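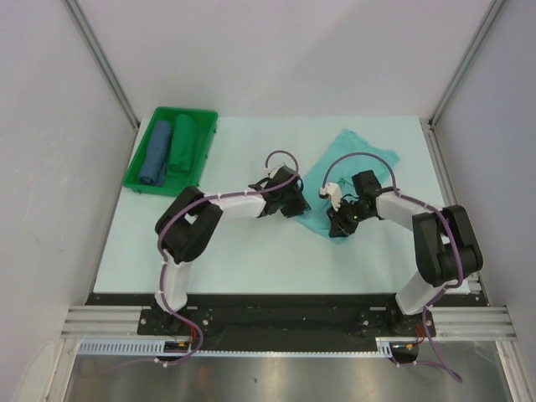

**What is Iltanwood?**

Iltanwood is a small cooking school on the ground floor of an old bakery, where grown-ups (and, on school breaks, their kids) come to learn how to make good everyday food from scratch.

## How we got started

The school began with a soup. Olumide Okafor had been cooking in hotel kitchens for most of his working life, and when he left the last of them he found he missed the talking more than the cooking. A neighbor asked if he'd teach her his pepper soup, and he said sure, come by at four. She brought her sister. The sister brought a notebook and a great many questions, and by the time the pot was empty it was dark outside and they had all agreed to do it again with rice.

That went on in Olumide's own kitchen through one long winter, with people perched on the stairs when the chairs ran out. Oluwatosin Ojo came along to one of the December evenings, mostly to get out of the house, and spent the whole night fixing the recipe sheet because the measurements were in handfuls. She had run the office of a language school for years and she knew what a class needs: a start time, an end time, and somebody who writes things down. The two of them signed the lease on the bakery the following spring.

We kept the bakery's old brick oven – it took some persuading to get it drawing properly again – and we kept the long front window, too, so people walking past can see a class going on and wave if they feel like it. Plenty of them do. A few have come in and signed up on the spot!

## What we teach

Our classes are named after the rooms they're taught in, and the rooms have names that go back further than we do, so bear with us.

**Kahsay** is the front room, with the big window. Beginners start there. You'll learn to chop an onion without fear, cook a pot of beans that tastes like something, roast a chicken, and make a salad dressing you won't need to look up ever again. The Kahsay course runs for six evenings, and we ask that you try to come to all of them, as each one leans on the one before it. If you have to miss one, call us and we'll find you a seat in the next round.

**Grisa** is the oven room at the back. It's for bread, mostly, along with flatbreads, meat pies, and the plum cake that people keep asking us to sell (we don't, but we will happily teach you to make it). Grisa mornings begin at 6:30, which sounds cruel until you're standing there with coffee and the first loaves are coming out.

Then there's **Prorkeo**, our supper club for former students. You pick a dish, you cook it for the table, and everybody eats it and tells you what they think, kindly. Some dishes have been wonderful. Olumide's own attempt at a baked custard was closer to scrambled eggs, and he'd like it known that he has since improved.

## How we like to run a class

Everyone cooks. We don't do the kind of lesson where one person stands at the stove and the rest watch and nod. You'll have your own board, your own knife, and your own burner, and you'll share a sink with the person next to you, who will probably be a friend by the third week.

We teach by tasting. Every recipe we hand out has blank lines beside the salt and the lemon and the hot pepper, and you fill those in yourself once you've tried the pot and decided. Oluwatosin still writes all of the sheets, and she still doesn't allow handfuls, but she gave in on the blank lines after a good-natured argument that went on for most of a summer.

We buy as much as we can from the growers' market two streets over, and the menu bends to whatever looked best that morning. If your sheet says spinach and there's chard on your board, go ahead and cook the chard.

Please tell us about allergies when you book. We can work around nearly anything with a little notice, and we've had some lovely lessons come out of doing so, including the whole evening of nut-free sauces that has since become a regular part of the Kahsay course.

## The recipe shelf

By the door there's a shelf of binders holding every recipe we've taught, plus a good number that students have brought in from home. The collection stands at 3106 recipes, of which 2285 have been cooked in our kitchens and marked up in pencil by whoever cooked them. The rest are waiting their turn. Anyone enrolled in a class may sit and copy out as many as they like, and we're always glad of new ones, especially the kind your grandmother never measured. Bring it in and we'll work out the amounts together.

## Paying for a class

A six-evening course is $200, and that covers ingredients, apron, printed sheets, and supper each night. If that's more than you can manage right now, please ask. We hold back a few places in every course at a lower price, and the only form to fill out is a short one with your name and phone number on it.

## Come and see us

The front door is open from 10 in the morning until the evening class begins, and there's usually something on the stove. You're welcome to look around, ask whatever you'd like, and taste a spoonful of whatever it is. If the front room's empty, come on through to the back and call out, as we're likely up to our elbows in dough and didn't hear the bell.

– Olumide and Oluwatosin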